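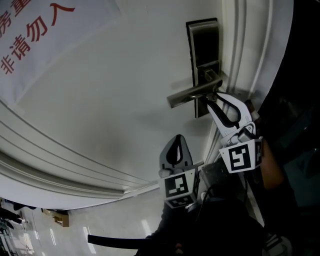

*A door with a lever handle and a printed notice in red.*

## Doors, handles and signs: results of the access survey

The survey of internal doors announced in the autumn newsletter has now been completed. It covered 1,089 doors across the five buildings managed by the Plakness Housing and Workspace Association, including flat entrances, shared corridors, meeting rooms, stores and plant rooms. The Association thanks all tenants and leaseholders who allowed access to their premises, in some cases more than once.

The survey was led by Yae Fujimoto, Head of Building Services, and considered three matters: how easily each door can be opened by a person with limited grip or reach, whether it closes fully without help, and whether any sign on or beside it can be read and understood by those who need it.

### Handles

Round knobs remain in use on 115 doors, most of them in Juška House, where many of the original fittings were kept during the last refurbishment. Residents with arthritis reported that these knobs are difficult to turn, particularly when carrying shopping or wearing gloves. They will be replaced with lever handles, beginning with the ground floor and the laundry corridor. Work is expected to start in March and residents will receive written notice at least 5 working days before a fitter calls.

Lever handles elsewhere are generally in good order. Where a lever has dropped below the level position or does not spring back, the fault should be reported to the Building Services desk in the usual way. Tenants are asked not to tighten or remove the fittings themselves, as several fire doors were found with screws of the wrong length.

Leaseholders own the locks on their flat entrance doors and may choose their own, including keypad and card models, provided that the door can always be opened from the inside without a key. Written consent is required before any flat entrance door is drilled or cut. The form is available from reception at Ferinura Court.

### Closers and frames

A number of corridor doors in Ferinura Court close too quickly, and some in the east wing do not close at all unless pulled. Both faults have been passed to the contractor, Gitico, whose engineers will adjust the closers floor by floor. Doors must not be wedged open while this work is awaited. A wedge found under a fire door will be removed and will not be returned.

Paint has built up on the frames of many older doors and is the most common cause of sticking. The affected frames will be rubbed down and repainted as part of the normal decorating programme. Residents who find that their own front door has become hard to shut should not wait for the programme and should contact the desk.

### Signs

The survey found a wide variety of notices, many of them put up by tenants over a long period. Some refer to firms that have since left, and others contradict one another. In one corridor at Juška House, two notices on the same door gave different opening hours for the room behind it.

The following arrangements will apply to shared areas:

- Safety signs will be supplied and fixed by the Association only.
- Tenants may display one notice on the outer face of their own door, in any language they wish. A notice restricting entry should also carry an English version.
- Paper notices should be fixed with removable tape and replaced when torn or faded.
- No notice may cover a lock, a handle, a vision panel or a fire door sign.

Several respondents asked for signs to be placed lower, so that they can be read from a wheelchair. This request has been accepted for all new room numbers, which will be fixed beside the door on the handle side, with raised figures. Existing numbers will be moved as each corridor is redecorated.

### Comments and further information

A summary of the findings, arranged by building and floor, may be consulted at reception. Large print copies can be supplied on request. Algirdas Koppel, Tenant Liaison Officer, will be available to discuss the proposals in the ground floor meeting room at Juška House on Tue 13 February, between 2 and 5 in the afternoon. No appointment is needed. Those unable to attend may leave written comments in the box at either reception, marked "Door survey".

Charges to leaseholders for work in shared areas will be set out in the annual statement. No separate charge will be made for the replacement of knobs on tenants' front doors.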